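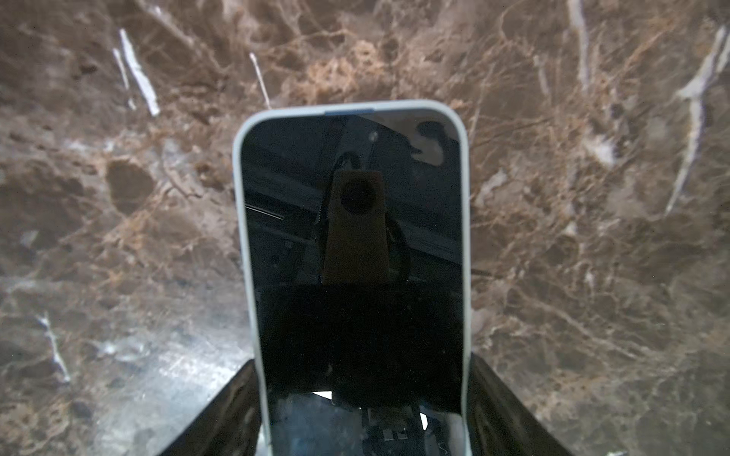
I don't trust phone cases. I've owned enough of them to know that the thick ones make you careless and the thin ones do nothing, and in both cases (sorry) you end up paying for a screen anyway.

So when Niall Kerr told me I was an idiot for carrying a bare phone in the same pocket as my keys, I said fine, I'll try one for a month, and I'll write down what I think. That was in May of last year. It is now 6/4/18 and I'm still using it, mostly out of stubbornness.

It's a Skarnoden, pale gray, closer to white in daylight. The edges are thick and round all the way around, and there's a little strip of blue at the top that I assume some designer was very pleased with. I paid 50 dollars. The site had 1,665 reviews and I read a bunch of them, and a suspicious number used the word "peace." Peace of mind, peace at last. From a piece of plastic!

What I can say for it: the phone is easier to hold. The fat sides give your fingers something to grab, and I used to fumble the thing getting out of the car. It has gone off the kitchen counter twice and the screen is okay. Does that prove anything? Tainá Bastos has dropped hers with no case for four years and it's okay too, so I don't see how you'd ever know.

What I don't like is everything about pockets. It drags the lining out when you pull the phone free. The pale color was a mistake for someone who reads the newspaper at breakfast — I wipe it down with dish soap on a rag and it comes back pretty well, but I never had to wash a phone before.

And no case does a thing about the glass. Turn the screen off and it's a black mirror that shows you every light in the room. The Hanard people sell a matte film that's supposed to fix this. Niall has one. His screen now looks like it's under wax paper, and he says you stop noticing after a while, which I'm sure is true of a lot of things.

I'm keeping the case until it cracks or yellows. My bet is on yellow.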